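Drondatstead Tool Library Catalog
README for the public data dump

What this is

A spreadsheet of everything the Drondatstead Tool Library owns, lends, has lent and would like back. It was a shoebox of index cards until April, when the shoebox got damp and we discovered which members write in fountain pen. Everett Whitlock typed most of it in over two weekends and would like it known that his handwriting is fine and yours is the problem.

The dump was last refreshed on November 23, 2018. If you borrowed something after that, the file does not know and will not tell on you.

Files

tools.csv – one row per tool, 2318 rows
loans.csv – one row per loan, with member numbers scrambled
categories.csv – the 115 categories we ended up with, many of them a mistake
notes.txt – whatever was written on the back of the cards

All files are UTF-8 with commas. If a field has a comma inside it, the field is in double quotes. If a field has a double quote inside it (inches, mostly), it is doubled. Excel will open the files happily and then turn every 3/8 wrench into the eighth of March. Import the size column as text. We have had this conversation with several people, two of whom are on the desk.

Columns in tools.csv

tool_id: Whatever was on the card. Usually a letter and a number. Not in order. Gaps are cards we could not read.

name: What the donor called it. "Thingy for gutters" is a real entry and there are three loans against it.

category: Matches categories.csv. See below for complaints.

size: Free text. Metric, inches, "big."

maker: Blank if unmarked. Ghoneim and Vuvano turn up a lot, one being the hardware store that closed on Canal Street and the other the brand it sold. People mixed the two up on the cards and we left them mixed up.

condition: A number from 0 to 100, where 100 is new in the box. Before you build anything on this column, please know that it was filled in by whoever was at the desk, and that one of them gave everything a 70.

set_id: Filled in if the tool belongs to a set. See "Sets."

status: in, out, repair, gone. "Gone" covers lost, broken, and moved to Oregon with a former member.

Columns in loans.csv

tool_id, member (scrambled), date_out, date_back, late_fee. An empty date_back means it is still out or that we forgot to stamp the card. There is no way to tell these apart from the data. There was barely a way to tell them apart from the shelf.

Late fees before the typing-in are recorded in dollars, except where they were paid in tomatoes, in which case late_fee is 0 and notes.txt has the details.

Sets

A set is anything that was donated together in one case, roll or tray. Sockets, drill bits, hex keys, chisels, the bad screwdrivers. The set gets its own row and so does each piece, so if you add up the whole file you will count a socket set as itself plus all of its sockets. Filter on set_id being blank if you want only the loose items and nothing that came in a case.

When a set loses enough pieces we stop calling it one. The leftovers get set_id cleared and go under "Loose, assorted," the largest category in the file and the one with the lowest late fees. Draw your own conclusions.

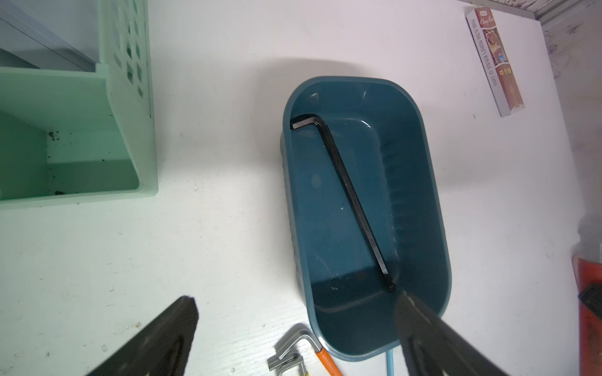

Black hex key in a teal bin.

If you are matching a loose key to a row, go by the size column first and the name second. "Allen wrench," "hex key," "L key" and "bike thing" are all in use. Merging them is on the list.

Known problems

- Hedge trimmers are filed under both Garden and Electrical. The electric ones are in Garden.
- The Clestia sander appears twice. We own one. Both rows have loan histories and they overlap, so somebody owes us an explanation.
- A ladder is listed with a size of "upstairs."
- Dates typed in early on are day first, then month first after Everett was spoken to. Anything with a 13 or higher can be worked out. The rest is faith.
- notes.txt has phone numbers blacked out by hand. If we missed one, write in and do not call it.

Fixing things

Send corrections by email with the tool_id in the subject line. Please send one tool per message. Someone once sent a whole new spreadsheet with the rows sorted by color, and it is still being discussed.

License

Use the data however you like, with credit to the library. The tools themselves are due back in two weeks.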